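Rim grasps, part two: what the relabeling bought us

Last month I wrote that our grasp policy did well on anything with a handle and badly on bowls. Since then Kagiso Baloyi and I have relabeled the bowl episodes and retrained. The numbers are better than I expected in one place and flat in another.

The original set had 1,648 teleoperated episodes, all objects mixed. Of those, 1,107 involved a bowl of some kind. Every episode carried a single success flag, set by the operator at the end. The flag did not distinguish a bowl held level from a bowl held at a steep tilt, and the policy had learned to treat the two as equal. For stacking they are very different, as a tilted bowl arrives at the target with its low edge first.

We added one continuous label per bowl episode: the angle between the rim plane and the table at the first moment the gripper closes. Kagiso wrote the annotation tool, which he calls Skoromik. It fits an ellipse to the rim and lets you drag two points if the fit is poor. Small dark bowls needed dragging far more often than large pale ones, mainly where the interior and the outer wall are close in color.

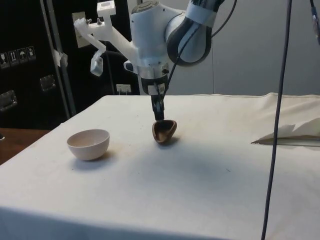
Rim grasp on the small brown bowl, tilted in the gripper. The larger pale bowl is to the left.

Training is otherwise unchanged. Same encoder, same action chunk length, same learning rate schedule. The tilt label enters as a conditioning input, and at test time we set it to zero. I also tried it as an auxiliary prediction target, which did nothing measurable, and I dropped it.

We ran 80 evaluation trials per policy in September, with start positions drawn from the same list for both. Grasp success barely moved. Median tilt at closure fell by 18 degrees on the small bowls. On the large ones it was already low and stayed there.

Two caveats. The white cloth slides and bunches when the gripper pushes down, so some of the remaining tilt may come from the surface moving under the bowl. We did not control for this. Also, Kagiso and I split the annotation by object, so any bias between annotators is confounded with bowl size. Muthu Kamath pointed this out after reading the draft, and he is right. He is redoing a subset blind.

Next is the same comparison on a bare tabletop, then stacking. The config files are in the Fistari repo under bowls/tilt. The older branch still has the wrong camera extrinsics, so don't use it.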